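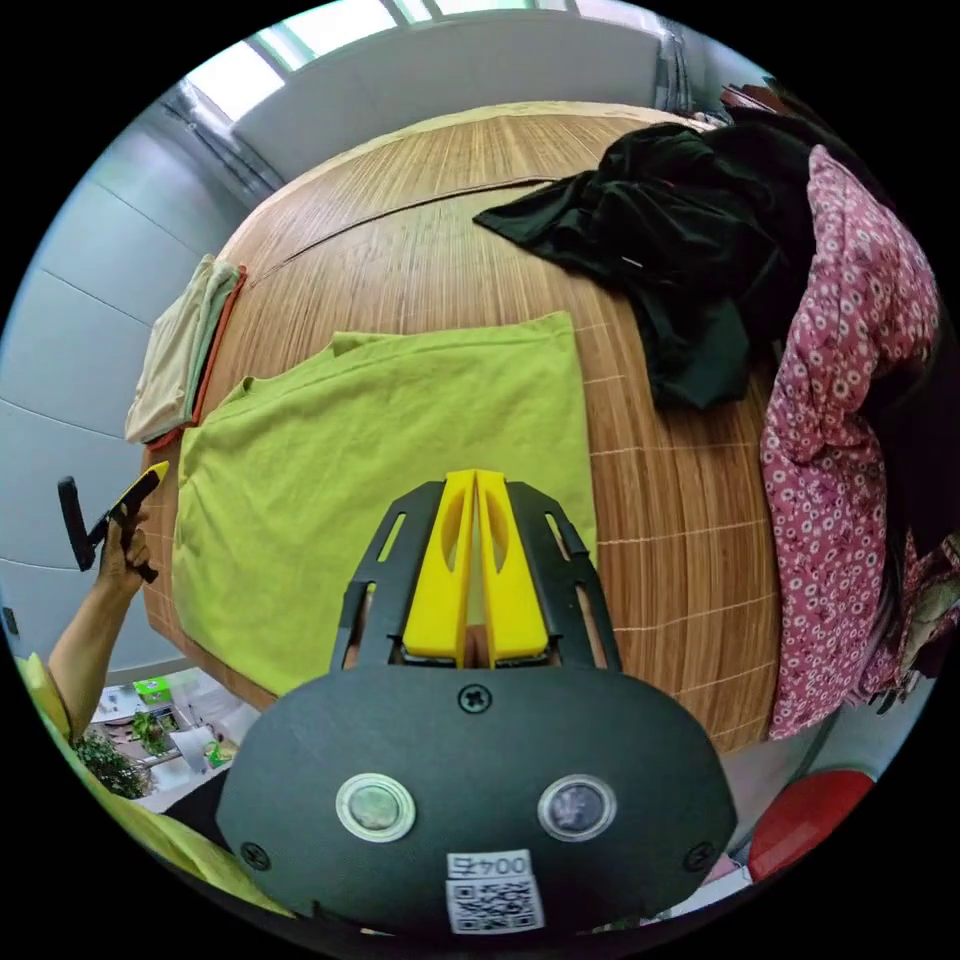

## 4. Knit Fabrics: Structure and Behavior

Reading for this unit: course pack, section on weft knitting. Bring a pick glass to the lab.

### 4.1 Loop structure

A weft knit is built from one yarn running across the fabric, each row of loops drawn through the row before it. Rows are called courses. Columns are called wales. The T-shirt is the usual case: single jersey, with V-shaped stitches on the face and half-circles on the back.

Terms to know:

- **Stitch length:** yarn used in one loop, in millimeters
- **Stitch density:** courses per cm times wales per cm
- **Tightness factor:** square root of yarn count (tex) divided by stitch length (cm)

Stitch length controls most of the rest. A longer loop gives a lighter, more open fabric that shrinks more in the wash.

### 4.2 Relaxation

Fabric leaves the machine under tension. Cotton loops move toward a lower-energy shape when they are wetted and tumbled — this is relaxation shrinkage, and it is separate from any swelling of the fiber. Three states are used in this course: dry relaxed, wet relaxed, fully relaxed. Dimensions are quoted in the fully relaxed state unless noted.

### 4.3 Spirality

In single jersey made from twisted singles yarn, the wales lean away from the vertical. The cause is leftover twist in the yarn. In a finished garment the side seam moves toward the front. Plied yarn reduces the effect. Rib and interlock show very little of it, as face and back loops balance.

### 4.4 Lab: the Dreltham and Veres samples

Both are cotton single jersey. Dreltham is ring spun; Veres is open end.

1. Condition the samples flat, without stretching.
2. Mark a 300 mm square on each, lined up with the wales.
3. Wash and tumble dry for 4 cycles.
4. Lay flat and measure again in both directions.
5. Unravel 50 courses and record the yarn length.

Report length change, width change, and spirality angle. Shrinkage is negative by convention; a sign error loses the mark for that line. The February data sheet uses the old convention and should not be copied.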